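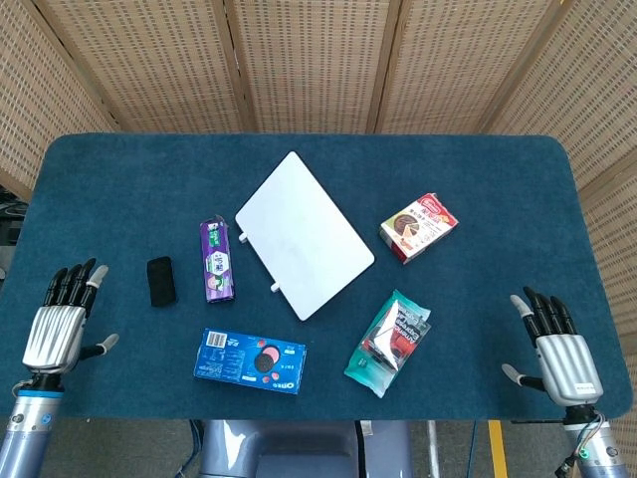 Snack table notes, Dranardale workshop
August, started 9:20 in the morning

Second go at the packaging shelf for Utton, and I'm already happier with this one than the last. The idea is the same as before: take ordinary wrappers and boxes off a break room shelf, put them down together on one cloth, and look at what makes each one easy to tell apart at arm's length. We're doing this for the little pantry bins, so everything in the set has to be something a person would really reach for at three in the afternoon.

The teal felt stays. I love this felt! It doesn't throw light back at you, and almost every wrapper pops off it straight away. The black sponge is the one thing that doesn't. It's over on the left and I lost it twice from across the room. I put it in the set as the "not a snack" item and it has turned out to be the best teacher of the lot, because it shows how much we lean on color before we look at shape. Must try it on the pale cloth too.

The white board was a late addition. It's the plastic one with the two little pegs on one edge, and I keep wanting to call it a tray, then a lid, then a tray again. I'll write "board" everywhere so the notes match. It's smudged, needs a wipe with the soft cloth, don't use the scouring side of anything on it, the matte finish marks easily. Laid at a slant near the middle it gives the eye a resting place, and it makes a nice blank to compare all that printing against.

Favorite so far is the Oreo box. That blue! I could pick it out from the door. It has a barcode panel up in one corner, cookie in the middle with pink circles by it, name down near the other corner, and it still reads as one thing. I tried squinting at it (my very scientific test) and what's left is blue with a dark blob, and you'd still know what it was. Would like Sedura to see this one before they settle on the bin labels, which at the moment have far too much going on and none of it big.

The slim purple pack is harder than I expected. Purple on teal is fine in good light and then gets muddy when the blinds are half down. What saves it is the white hexagon with the lettering in it, and the silver at the top end. I hadn't thought of the silver as being any use at all, but it's the first thing I find every time. Note for the label draft: one shiny patch might do more than a second color. Cheap to try, we have a roll of foil tape in the drawer under the vise.

White and red box, the one with the Chinese printing and the round cake on the front with a wedge cut out of it. Lovely drawing of a cake or a cookie, I go back and forth on which. I can't read the characters and it makes no difference to finding it, since the red band across the top and the round picture do all the work. A wedge out of a circle is such a good mark. You know it's food before you know what food. I've sketched three versions of it for the bins, and the plainest is the one I'd keep.

Then the green wrapper, lower right. On paper this should be the worst choice you could make, teal-green on teal, and yes, the outside of it does sink into the cloth a bit. But the red and black in the middle and that white strip on the diagonal pull it right back. Part of the lettering looks like "America Express", or something close to it. I couldn't get a clean reading so I've left the name blank on the sheet. The crimped ends let a little light through, very pretty against felt, no help whatsoever for sorting.

Things I changed along the way:

Everything is at a slant now. In the first try I lined things up square like a shop shelf and it was far too easy, you just read along the row. In a real bin nothing sits straight.

More cloth between things. Last time the boxes touched and two of them ran together.

Rounded table corners are a small joy, I've caught my hip on the old bench enough times.

10:45. Went over the label draft with the set still out. Ha asked for the words at the top of the bin label and the picture underneath. After a morning with these I'd turn that around: picture first and large, words small. I'll print both at the size of a playing card and prop them up by the sink, where people stand waiting for the kettle anyway, and see which one gets remembered after lunch.

Paper: 20 sheets of the heavy stock left, enough for this round. The print shop's smallest run is 500, so nothing goes over to them until the layout is settled. I got carried away last time and we're still using the backs as scrap.

Still to do
Wipe the board
Same set on the pale cloth, sponge included
Foil patch on 2 of the labels, leave the third plain
Look for something in yellow, there's no yellow in the set and I miss it
Ask Utton if the bins will be clear or frosted, it changes everything about the purple

Leaving the cloth where it is for the afternoon. If you need the table, fold the felt from the short side, it creases badly the other way.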